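Visit report: Setberg Hall and the Flirkoser sound rehearsal
November 18, 2025

Setberg Hall opened its backstage areas to ticket holders ahead of the Kim tour date. The group met at the loading dock and was led by Kha Hà, who mixes monitors for the tour. Capacity is 2,269 seated, or 3,312 with the floor seats removed. The soul and R&B shows booked for the winter all use the seated layout.

The first stop was the front-of-house position, set slightly left of center to keep the main aisle clear. The band's show file holds one scene per song. Horns and backing vocals each have a separate group, and the lead vocal runs through two compressors in series, both set lightly. Hà played a multitrack recording from an earlier date through the main speakers and muted the groups one by one. Without the backing vocals, the low end of the organ was much easier to hear.

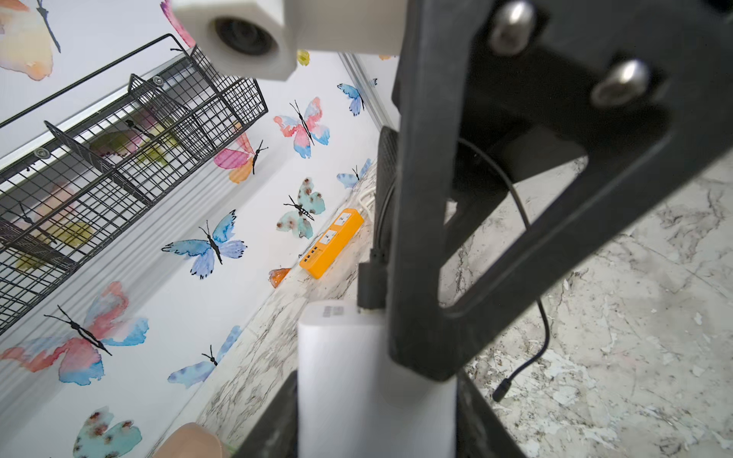
The second stop was the monitor desk at stage right. All eight players use in-ear monitors. The drummer also has a shaker mounted under the seat, fed only from the kick drum and bass. Stage wedges are kept for the two guest singers, who prefer them.

Khôi Cao of Lendeck, the company supplying the speakers, covered the acoustics. The rear wall was treated in May with absorbent panels, mainly to reduce a slap echo that reached the stage during ballads. Reverberation in the mid band is now short enough that the horn section no longer needs a screen. The balcony front is still untreated, and a handclap from center stage came back clearly.

Flirkoser, the opening act, ran three songs while the group stood under the balcony. Vocals were clear there, but the bass was uneven from row to row. The tour lasted two hours. Earplugs were available at the dock door.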